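## Small tips for a two-arm table build

These notes are from our shared workshop at Werkalach. Please try them slowly, with the motor power low.

- Tighten the small screws in the fingers before every session. Ours become loose after 14 runs.
- Use a tray with a low rim. A high rim catches the fingertips.
- Put the practice things side by side, with space for one finger between them.
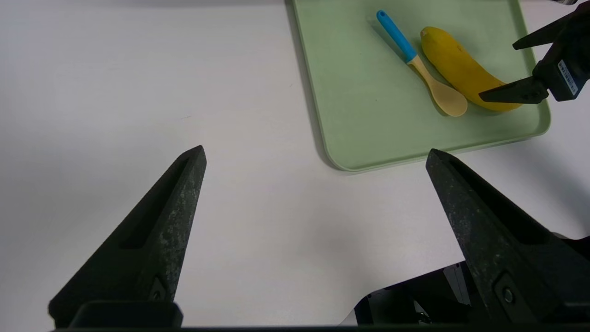
Khang Hầu would add a drop of thread lock on each finger screw, but only a weak one, or you will never open it again.

I tried this in July and it holds well. Some more points, for the cables and the table:

- Leave a loop of cable at each joint, then move the joint to both ends by hand. If the loop pulls, give it 3 cm more.
- Keep baskets behind the tray, so the wrist has free way in front.
- Lower the gripper slowly for the last 18 mm.
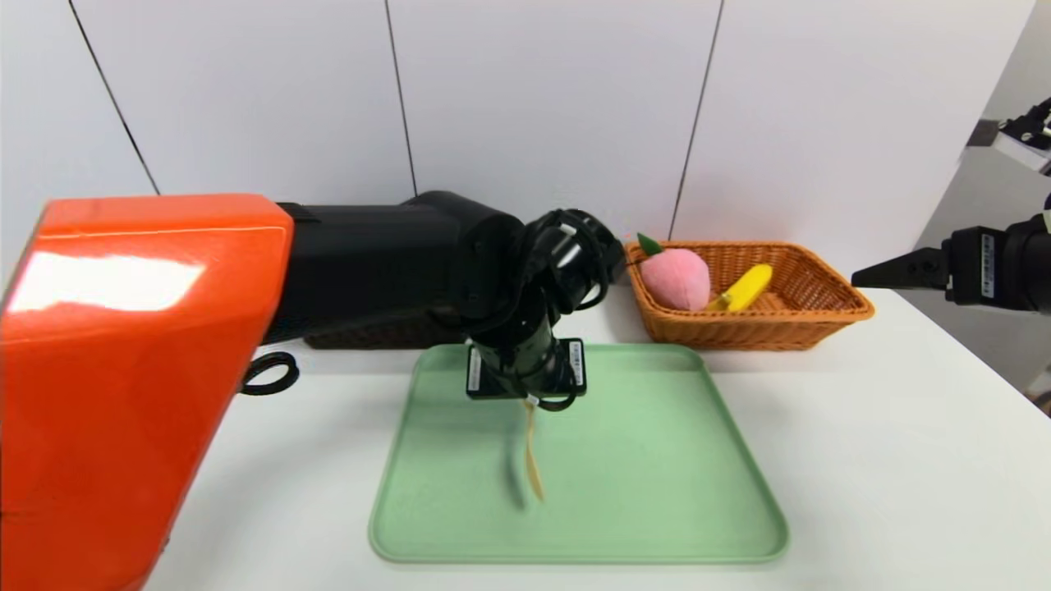
Ysaline Baudry wrote to me that cable ties should stay a little open, because a tight tie cuts the cable after some weeks. I now use soft hook tape, and I change it when it gets dusty.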